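Ziltberg Furnished Lets: progress report for November

Prepared by Seraina Trummer for Theophilus Wumbei, grants manager, Rorkside Housing Fund

Summary

The money released in the spring was for bringing the Ziltberg rooms up to a standard where a tenant can move in with one bag. Most of that work is finished. The rooms are let on short terms to people leaving temporary accommodation, and the changeover between one tenant and the next has been the weak point from the start. Much of this report is about changeovers, as you asked after the last one.

Spending to date is £1,891. The three lines you approved were bedding and mattress protection, laundry, and small cleaning equipment. The laundry line is overspent and the bedding line is under, and the two very nearly cancel out. Receipts are in the shared folder under the Rorkside heading, apart from one from MacDonald for the second order of pillowcases, which I have asked for again.

Floors and small equipment

We have stopped carrying one set of cleaning things from room to room. Each room now has its own dustpan and plastic basket, kept there between lets. The dustpans are wide and shallow. The baskets have handle slots at both ends and holes in the sides, and they are used for whatever is going round at the time: bedding on the way to the wash, or rubbish off the floor before the bin bag is brought up.

The order of work has been changed as well. Scraps of paper and tissue are picked up first, before the bed is touched. In the old order the bed was made and then the floor was swept, and the clean sheets trailed in whatever had not been swept yet. The edge of the floor along the side of the bed is the part most often missed at inspection. It is now a line of its own on the checklist.

The wood floors should not be wet mopped. One tenant was charged in error for a swollen board near a doorway that had been caused by our own mopping. The charge has been refunded.

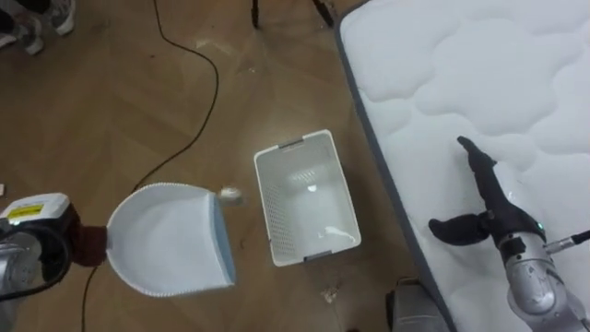 Laundry and folding

Washing is now done on site. Before the grant it went out to Skimach, who did it well but collected only on fixed rounds, and a room could stand ready in every other way and still have no sheets. The budget was £900 for this line and we went over it by the cost of a longer drain hose and a fitting visit.

Folding is done on the bare mattress. It is the largest clean flat surface in the room and saves putting a table in. Small cloths are folded first and laid flat towards the edge, then the larger pieces. Anything stained is put straight back in the basket. We had some trouble with cloths from different rooms getting mixed up, and the cupboard on the landing has been relabelled by room to deal with it.

The mattresses themselves have held up. The quilted tops are inspected at every changeover and the dark side panels are brushed down. There were 2 claims for staining in the period, both on beds where the protector had been taken off and not put back. Protectors are now checked at the mid-let visit.
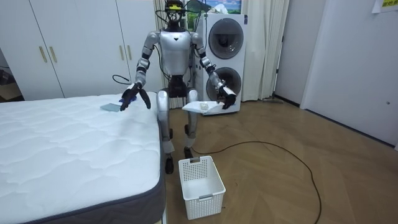
Laundry and folding in progress beside the bed, Ziltberg.

Difficulties

The main one is drying. The rooms are cool at this time of year and sheets hung up in the afternoon are not always ready by the next morning. We have been holding one spare set per room to get round this, but it means the spare is in use nearly all the time and wears at the same rate as the rest.

The second is time. The checklist is now longer than it was, and new staff take a good while to get through it on their first few rooms. I would like to shorten it after the winter, once we know which lines are catching real faults.

Next period

The remaining balance on the bedding line is £400. I would like your agreement to move it to a heated airer and a further set of sheets for each room. If the fund would prefer it to stay under bedding, we would spend it all on sheets and protectors and manage the drying as we do now.

The inventory for every room will be retyped in one format before the next report. Two rooms still have handwritten lists from before the grant and they do not match what is in the cupboards.

Please let me know if you want to visit. Mornings before eleven are best, as that is when changeovers are usually under way.

Seraina Trummer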